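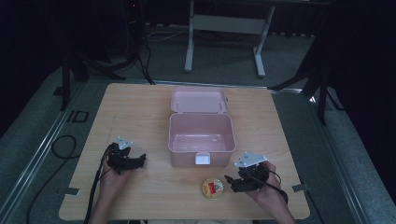 Ticket 2293: Half the Utum album plays in the wrong order, and one song plays twice

By Kumaresan Pinto
June 24, 2020

Status: open, then closed, then open again
Affects: review archive, streaming player, my patience
Reported by: eleven readers and the band's drummer

Summary

The player embedded in our review of the new Utum record, Karnia, starts with track four. It then plays track one, track one again, and a minute of silence which two readers have praised in the comments as the boldest thing the band has done. The review says the album "opens with a hush and closes with a roar". Anyone listening along on our page will find that it opens with the roar, and may reasonably wonder whether the reviewer had his headphones on.

I was the reviewer. I also look after the player. There is no one to pass this to.

What was reported

First report came in at breakfast: "Your player is broken or Utum have gone jazz." Second report: same, with swearing. The drummer's email was polite and asked if we could put the songs back the way they had left them.

Expected: ten tracks, in the order printed on the sleeve.
Got: nine tracks, in no order anyone would admit to, with "Lobo" listed twice and "Salt Money" missing altogether.

Log

09:40 – Opened the review in my usual browser. Plays perfectly. Considered closing the ticket and going for a walk.

09:52 – Opened it in a private window. Track four. Closed the private window, as if that would help.

10:05 – Cleared the cache on the site. The page now loads more slowly and is wrong in exactly the same way.

10:20 – Checked the files the label sent. The download is called karnia_FINAL_final_use_this. Inside is a folder called "old". Inside "old" are the files with the correct numbers. Inside the main folder the files are numbered 01, 02, 02, 4, 05 and so on, so the player is sorting "4" however it feels like sorting it.

10:45 – Renamed everything by hand. Uploaded. Opening track is now correct. "Lobo" is still in there twice.

11:10 – Listened to both versions of "Lobo" back to back. They are different. One has a guitar solo in the middle and the other has a gap where you can hear somebody breathing in. I gave the solo a whole paragraph in the review. I called it "needless". The sleeve says the album version runs to 3:12, and that is the one without the solo.

11:12 – Made tea.

11:40 – Wrote to the label to ask which "Lobo" is the real "Lobo". Automatic reply: the office is shut until July and all urgent questions should go to the person I had just written to.

12:15 – Wrote to the drummer. He says the solo was cut after a row and the version with it was never meant to leave the studio in Zindthorpe. He adds that he agreed with my paragraph and has read it aloud to the guitarist. I have asked him to stop doing that.

13:00 – Took the solo version down. Put up a note. Removed the note, as it said "we apologise for the solo".

13:25 – "Salt Money" found. It was on the server all along under the title "untitled 7", with the length showing as zero seconds. The player skips anything of zero seconds and fills the gap with silence, hence the bold artistic statement. Ran the file through the converter again. Length now shows as 15 hours.

13:50 – Converted it a third time with the sample rate set by hand. Four minutes and one second. It's a good song, too, and the review doesn't mention it at all. I had assumed the silence was a choice and had given it half a star.

14:30 – Closed the ticket.

14:41 – Reopened the ticket. On phones, the play button sits directly on top of the advert for the Zindthorpe all-dayer, so that anyone pressing play is taken to a page selling tickets to see Utum in a car park. The advert has had 980 clicks since the weekend. The promoter has written to say how pleased he is with our readers.

15:05 – Moved the button down. Now it covers the star rating. Left it there for a few minutes and thought about it.

15:20 – Moved the button down again. Fine on my phone, fine on the office tablet, slightly on top of my name on anything older. I can live with that this week.

Cause

Three faults, none of them related, all pretending to be one.

1. File names without a leading zero. The player reads names as text and puts them where it likes.
2. A rejected take left in the main folder by whoever zipped it up.
3. One broken length tag, which our player treats as an instruction to play nothing.

The phone button is a separate matter and goes back to the redesign. I've noted it here so I don't have to open another ticket.

Fix, for anyone who gets the same thing

Rename every track with two digits before uploading. Compare the running times against the sleeve or the press sheet, all of them, including the ones you think you know. If a track shows zero seconds, convert it again and set the sample rate yourself. Then test in a private window, on a phone, with the sound on. I had been testing with the sound off. For a music site this may be where we went wrong.

Changes to the review

The paragraph about the solo has gone. A paragraph about "Salt Money" has been added, and the line about "a daring minute of nothing" has been taken out. The rating has gone up by half a star. I would like it known that this is for the extra song and has nothing to do with the drummer, who has now sent up to 20 emails and a link to his other band.

Still to do

– Ask the label for a clean set of files when they're back in July.
– Check the other Utum reviews. The second album has always seemed to me to "lose its way around the middle", and I'd like to be sure that was them.
– Reply to the two readers who loved the silence. One of them wants to know if it's coming out on vinyl.
– Find out why the comment counter says 2,293 on this review when there are thirty-odd comments. It appears to be showing the ticket number.

Last updated: 16:10, same day

Contact the web desk | © Pinto's Listening Room | Back to top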